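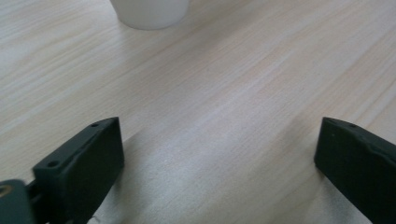
Aksel Egilsson asks whether a demonstration gripper saves anyone any work, or whether it moves the work from the packing bench to the person holding the gripper. In his view the second is more likely, and the suppliers ought to say so before the order is signed. His comment was left under my earlier notes on bench arms, and it is a fair starting point for a review of the Levach hand-held gripper.

The unit was tested at Yalçınkaya, a tableware hire business. Cups, bowls and small pots come back from the wash line, are checked, and go into divided crates for the next order. The checking and crating were done entirely by hand until this year. The site now has a Zultimard bench arm at the end of the wash line, and the Levach is the tool used to teach it. The tests covered three weeks of ordinary shifts.

What it is

The Levach is a two-fingered gripper with a handle and a camera. An operator holds it, picks up a piece, sets it down where it belongs, and the unit records the movement. The recordings are sent to a desktop program supplied by Ondier, which prepares them for the arm. The arm carries matching fingers, so a grip that works in the hand should in principle be one the arm can repeat.

The fingers are thick blocks of matt black plastic with angled tips and flat inner faces. Fully open, they leave a wide gap, wide enough for every cup on the hire list and for most of the bowls. The bowls that do not fit have to be taken by the rim, and the program treats a rim grip as a separate task with its own set of recordings.

Handling

Weight is acceptable for short sessions. The balance is less good: the mass sits forward of the hand, and the wrist does the correcting. Operators with smaller hands used a second hand to steady the unit, and this shows up in the recordings as a slight hesitation before closing. The arm learns the hesitation along with everything else. We found no setting to remove it, and re-recording was the only cure.

The trigger travel is long and even. Closing speed follows the trigger closely, and light contact with thin china is possible after some practice. There is no force reading on the unit itself. The operator judges pressure by feel through the trigger, as with a pair of tongs, and the figure only appears in the program afterwards. A simple indicator on the handle would help new users a good deal.

The flat inner faces suit straight-sided pieces. On a cup that widens towards the top they touch along a narrow line, and a piece gripped too low can tilt. Soft pads are sold separately. They should be in the box.

Recording

A session needs a clear surface and steady light. The pale wooden table at the site was adequate, although white pieces on pale wood gave the program some trouble at a distance. A darker mat improved matters. The manual says nothing about surface colour and ought to.

Each new piece took a morning to record properly, including the discarded attempts. The program accepts or rejects an attempt without giving a reason. Operators soon developed their own theories as to why attempts were rejected, most of them concerning speed, and began to move in an unnaturally slow way which the program also rejected. Ondier's support desk replied within two days and advised working at a normal pace. That was correct, and it belongs on the first page of the manual.

Up to 11 recordings can be stored on the unit before it must be connected to the computer. This is too few. The cable socket is on the underside of the handle, so the unit cannot be laid down flat while copying.

What it changes for the staff

This part will matter more to most readers than the hardware.

Before the arm was installed, all crating staff rotated through checking, crating and loading. Crating was the dull part and the part that hurt people's shoulders. The arm now does much of the crating for cups. Bowls are shared, and anything with a handle, a spout or a chip is still done by hand.

Recording was given at first to whoever was free. The results were uneven, and the task has since settled on the most experienced packers, who handle china neatly without thinking about it. Their movements make the best recordings. They were also the people the bench relied on when it was busy, and during a recording morning the bench is slower. The schedule at Yalçınkaya did not allow for this in the first week. It does now.

Pay is the unresolved point. Recording is skilled work and it leaves the firm with something it can keep using after the shift ends. At the time of testing it was paid at the ordinary bench rate. Several operators raised this with the shift manager, and a separate rate for recording was under discussion when the tests finished. Any site considering the Levach should settle the rate before the first session.

The second change is in checking. When a person crates a cup, they also look at it, and a hairline crack is often noticed at that moment. The arm does not look for cracks. Checking has become a post of its own, seated, under a lamp, and it is tiring in a different way from crating. Shifts at that post were cut to two hours after complaints about eye strain. The sore shoulders are fewer. I would call the exchange favourable on the whole, though the staff were divided.

To return to Egilsson's question: on cups, the work saved is real and continues after the recordings are made. On bowls, the balance was roughly even during the tests and may improve. On seasonal pieces hired out for a single event, recording costs more labour than it saves and should not be attempted.

Faults noted

The trigger spring squeaked from the second week. The wrist strap came loose and was replaced with cord. The program lost the name of a task when it contained a letter with an accent, a nuisance at a firm called Yalçınkaya. The recordings themselves were unaffected.

Verdict

The Levach is a competent tool with a poor manual and too little storage. It suits a site with a steady range of similar pieces and enough staff to release a good packer for a morning. Smaller sites should ask for a trial on their own stock first, and should insist on the pads.

Score: 8 for the gripper, 3 for the documentation.

Reviewed with software as supplied on September 7, 2022. Later versions may differ.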